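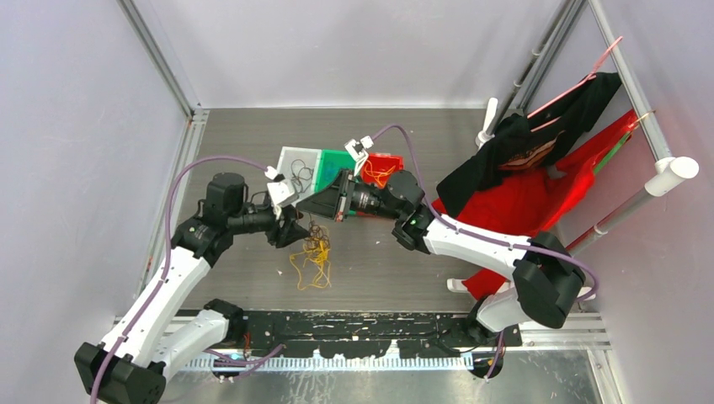
Strings and ties awaiting sorting, with the hanging rail to the right.

Frequently asked questions: the Clundis Sorting Room, Kundomham Craft Exchange

The Exchange accepts, sorts and reissues small craft and household oddments for the use of schools, clubs and individual makers. The answers that follow apply to all visitors and donors. Questions not covered should be put to Rhona Dunbar, Exchange Manager, at the front desk.

What may I donate?
We accept string, cord, twine, rubber bands, ribbon, elastic, laces, and short lengths of wire with no bare ends. Items need not be new, but they must be clean. Mixed and tangled donations are welcome. We are unable to accept fishing line, wool that has been stored damp, or anything that has been used with paint, glue or oil.

Must I untangle my donation before bringing it in?
No. Untangling is part of the work of the Sorting Room, and donors who attempt it in a hurry tend to pull small knots tight. Please place the whole tangle in a paper bag and write your name and postcode on the outside. Plastic bags should not be tied at the neck.

How are donations sorted?
Sorting is carried out by colour first and by material second. The method was drawn up by Wakana Arai and has been in use since the Exchange moved to the Deák building. A donation is tipped out on the work surface in a single pile, and strands are lifted into small open trays until the pile has gone. Strands that cannot be separated within a reasonable time are cut at the knot and placed with the short lengths.

Why are the trays so small?

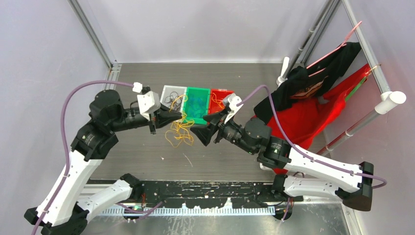 Small trays are used so that no colour is allowed to build up beyond what one person can comfortably check. A deep box fills quickly, and whatever lies at the bottom is soon forgotten. The trays are placed side by side behind the pile, within easy reach, as with the white, green and red ones here, where the orange strings have gone to the red tray and the dark tangle to the white. The colour of a tray is a guide only. A full tray is emptied into the storage drawers and returned to the row.

What happens to items that do not match any tray?
They are left in the pile until the end of the session and then looked at together. If there are enough of one kind, a further tray is brought out. Otherwise they are placed in the drawer marked Odd Lots, which is open to all members without charge.

Do you also accept clothing?
Clothing is accepted in February only, and only where the fabric is suitable for cutting into strips. Garments should be brought on hangers where possible and are placed on a rail until they can be examined. Fastenings are removed and kept separately. Please empty all pockets beforehand - the Exchange cannot undertake to return their contents.

How much may I take away?
Members may take up to 23 items on each visit, a bundle being counted as one item. Schools and registered groups may take up to 87, provided that a request has been made in advance to Jessie Lindsay. Items obtained from the Exchange may not be resold.

Is there a charge?
Donation is free of charge. Individual members pay 2 pounds per visit, payable at the desk. Groups are invoiced each term.

May children take part in sorting?
Children aged eight and over may take part when accompanied by an adult. Rubber bands and short lengths are unsuitable for very young children, who must remain in the reading area with a parent or carer.

May I reserve a particular colour?
Yes. Reservation slips are available at the desk and are held for one month. Yellow and orange are requested more often than any other colours, and members may have to wait. Slips for black cord are at present suspended.

Where are sorted items kept?
Sorted items are kept in the Vollari cabinets along the corridor, which contain 67 drawers in all. Each drawer carries a sample of its contents tied to the handle. Members are asked to close drawers fully and to return unwanted items to the desk, where Renji Tsuji will see that they are put back correctly.

How do I make a complaint or suggestion?
Please write to Shinji Hirose, Membership Secretary, at the Exchange. Letters may also be left in the box beside the main door.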